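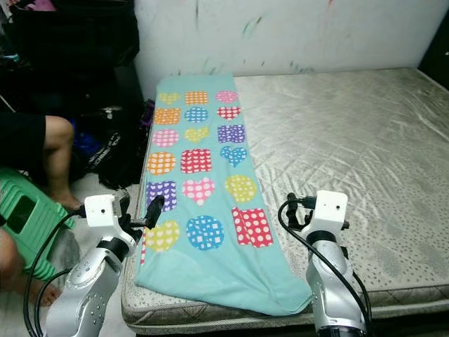 Spots on a quilted mattress.

About us

Samgate is a small guest house school. We teach people how to run a place where strangers sleep, and how to stay civil about it at seven in the morning.

Ute Rothe started it after years of letting rooms at Vornine, where she learned most of the trade by getting it wrong. Her first guests asked for a late breakfast and got it at noon. They still send a card. The course she wished she had taken didn't exist, so she wrote one, mainly on the backs of laundry bills.
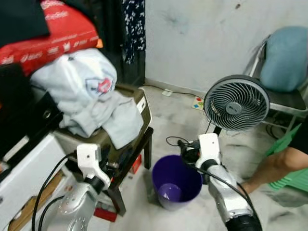
We now run 2 courses a year, one in spring and one starting in August. Each covers bookings, bedding, breakfasts and the gentle art of the firm refund. Since we opened, 187 people have signed up and 152 have finished. The others found out early that they don't much like guests — money well spent, in our view.

Bookings are taught on Skisteo, a diary program we chose for being dull. Ute teaches the mornings herself and marks everything in green ink. She is kinder than her handwriting. 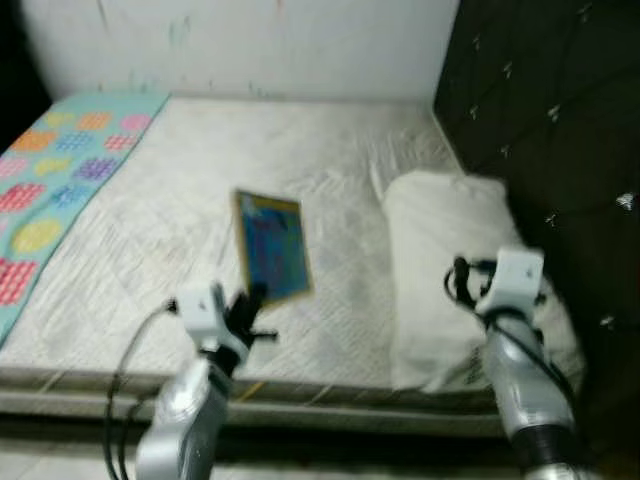

Visiting us

Come and sit in on a Monday class before you pay for anything. There is tea, and the biscuits are better than they used to be. Ring first, as the doorbell has views of its own.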